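The tap water in Pulenside

Posted 06/12/2018

When I moved to Pulenside I was warned about the rent, the wind and the bus number 20, but I was not warned about the water. I come from a town where the water is so soft that you need a long time to wash the soap from your hands.
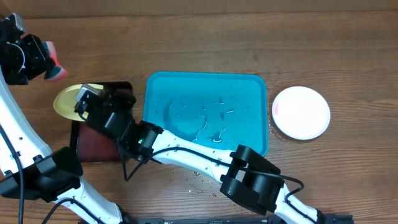

I noticed it first with tea. I have drunk the same black tea since I was a student, and I make it always the same way, and in my new kitchen it came out dark and dull, with a thin skin on the top. I thought I had bought an old packet. I bought another one and the skin was there again. My neighbor laughed at me when I told her this on the stairs. "You have to get a filter," she said, "or you have to start drinking coffee."

After this I began to see the water everywhere. It left white rings on the glasses. It left a gray line in the kettle, and later small pieces like eggshell, which came out with the last cup. My dark shirts became stiff. When a few drops dried on the shower door, each one left its own little border, like an island on a map.

I am a person who likes to read before I buy, so I went to the website of the water company to look for the hardness in my street. The page gave me error 404. I wrote them an email, and after 2 weeks I received a very polite answer with a link to the same page. Then I called them. The lady on the phone was kind and told me the number was 400. I asked 400 of what, and she said milligrams per liter, and that it was perfectly healthy. I believe her. My grandmother drank from a well all her life and never looked at any number.

So what do I do now? For the tea I use a filter jug from Vallex. It is not beautiful and the lid does not close well, but the skin on the tea has gone. I change the cartridge when the taste comes back, which is sooner than they promise on the box. For the kettle I use plain white vinegar, half vinegar and half water. I boil it, leave it until I have finished my breakfast, and rinse it two times. The kitchen smells like salad for the whole morning. A friend told me to use citric acid because it does not smell, and I will try it when my bottle of vinegar is finished.

For the glasses I have found only one thing that works, and that is to dry them by hand immediately. My mother always did this and I always thought it was a waste of time. I have one good cotton towel for it and I do not use it for anything else.

In July I went home for a visit and I carried back two bottles of water from my parents' kitchen. I know that this is a little crazy. I made one pot of tea with it, in the small clay pot from Doãn, and I drank it very slowly at the window. It was exactly as I remembered. The second bottle I gave to my neighbor, and she made coffee with it and said it tasted of nothing.

Next time I will write about the bread from the Jarolora bakery, as I promised in the spring.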